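Questions I get asked about the snack shelf

Wednesday, December 11, 2024

I'm Othmane Kamel and I look after the snack corner at Plescombe, meaning the shelf, the steel table, the black unit beside it and whatever's been eaten since I last looked. I get the same questions in the hallway and by email, so I've put them all in one spot. If yours isn't covered, come and find me (I'm usually near the chips).

Who decides what goes on the shelf?

Mostly you do. I read the request sheet every Monday morning and order from Wiriya, our wholesaler, that afternoon. If enough of you ask for the same thing, it turns up. If only one person wants it I'll still try, but Wiriya sells by the carton and I've been burned before. We had a carton of pickle-flavoured rice crackers here from February until well into the summer, and I ate most of them myself, so please be a little bit kind with the adventurous requests!

Why are there so many canisters compared to bags?

Because they stand up! I love a bag of chips as much as anyone, but bags slump, slide and crush each other, and the one at the bottom always ends up as crumbs. A canister stays where you put it, the lid goes back on, and you can read the flavour from across the room. I still order bags for the people who tell me the chips taste better out of a bag. I've tried both side by side and I can't tell, but I'm not going to argue with anyone about their chips.

Where do new canisters go before they're on the shelf?

They go on the steel table first. I like it for this job since it wipes down in a second and there's plenty of room to turn things around and find the best-before date. Anything I haven't got to yet can lie on the black unit next to it.

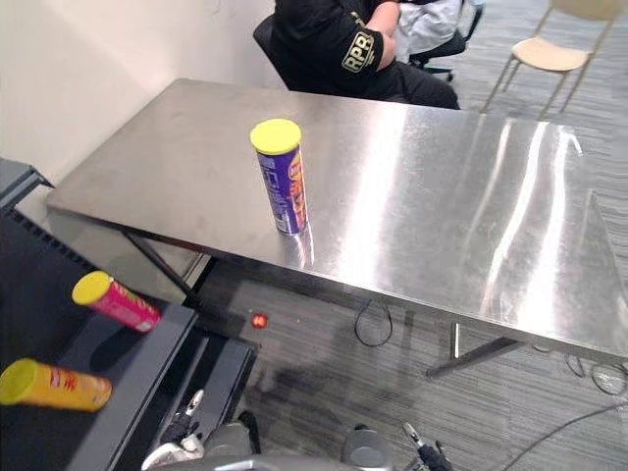

Purple can up on the table, two more lying on the black unit.

Please don't take one from either spot, even if it's your favourite and you've been waiting all week. Once it's on the shelf it's fair game. I keep the tally by what reaches the shelf, and when a can goes missing before then my numbers go funny and I spend my lunch hour looking under things.

Does the table have to be wiped every time?

I'd love it if you did. Stainless shows every fingerprint, and chip fingers are the worst of the lot. Warm water, a drop of dish soap, a soft cloth, then dry it straight away with a second cloth so it doesn't go cloudy. Go with the grain of the brushing. Leave the scouring pads alone, please. If you've only got time for a quick once-over, the drying cloth by itself will take off the lighter smudges.

What goes where on the shelf?

Bottles on the top tier, chips on the lower one. On the lower tier I put the bags down at one end, where they've got the end of the shelf to lean on, and the canisters stand next to them. That's pretty well the whole system. I used to have a much fancier one, sorted by flavour family, with a little chart taped up, and it lasted two days. People put things back where there's a gap. I've made my peace with it and now I only ask that you get the right tier.

Isn't it risky having the bottles up high?

I went back and forth on this one. Heavy things usually belong at the bottom, and if it were a tall shelf I'd have them down there. But it's only two tiers, and when the bottles were underneath people had to crouch to see which was which, and they'd knock over half the chips on the way back up. Having them on top has been better all round. Do stand them up properly, though. A tilted bottle can roll, and a pop bottle that's hit the floor needs a good long rest before anyone opens it. Ask me about my favourite grey sweater sometime.

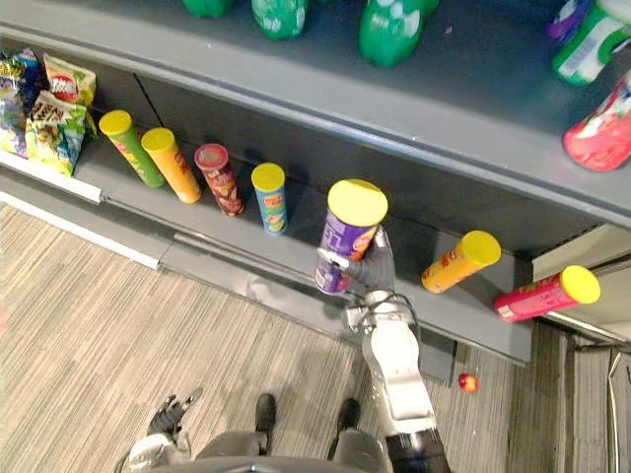
The other thing I'd say about the bottles is to turn the label to the front when you put one back. So many of them are green that from above you can't tell the flavours apart without picking each one up, and that's how they end up shuffled all over the place.

How do you keep the chips from going stale?

Oldest to the front, newest to the back, every single time. It's dull and it works. When I restock I pull the row forward, put the new ones in behind, and check the dates as I go. An opened canister will keep nicely for a few days if the lid is pressed all the way down (run your thumb around the rim and you'll feel it seat). An opened bag is a different story. Roll it tight, clip it, and eat it that day if you can. The clips are in the mug with the pens, and if you find one at the bottom of your desk drawer, I'd be glad to have it back.

Can I put an opened one back on the shelf?

Please don't. Opened things go home with you or into the shared bin on the kitchen counter, with your name on a bit of tape if you want to see it again. The shelf is for sealed stuff only. I'm fairly relaxed about most things but this one I'll chase you down the hall over.

The lids don't match the cans. Has somebody swapped them?

I get this a lot, and no, plenty of them come that way. A yellow lid can turn up on a purple can or an orange one or a green one, so don't go by lid colour when you're looking for your flavour. Read the label. I once brought home the wrong flavour for my daughter's sleepover by grabbing lids, and I still hear about it.

What do I do if a bag looks puffy or squashed?

A bit puffy is normal, bags are filled that way to protect the chips. Squashed but sealed is fine to eat, it'll just be a spoon job. I crumble those over macaroni and cheese, and I recommend it highly. If the seam has opened at all, bring it to me and I'll write it off.

How does the count work?

The stock sheet lives in Domance, and the link is 2399 in the shared list. I count on Mondays, before I order. If you take the last of something, put a tick beside it so I know the gap is real and I'm not hunting for a can that's rolled under the table. It takes you ten seconds and saves me a lot of crawling around on the carpet.

And the price labels?

They come off the Tistix printer and slide into the white rail along the shelf edge. If one's fallen out, slide it back in, or leave it on my desk if you're not sure where it belongs. Please don't tape them down. The tape leaves a gummy line that picks up every crumb going, and I've only just finished getting the last of it off with cooking oil and an old bank card.

Will you be stocking anything for the holidays?

Yes! There's a carton of something with cinnamon on order and I'm saying no more than that. If it's terrible, you'll find me at my desk, working my way through it.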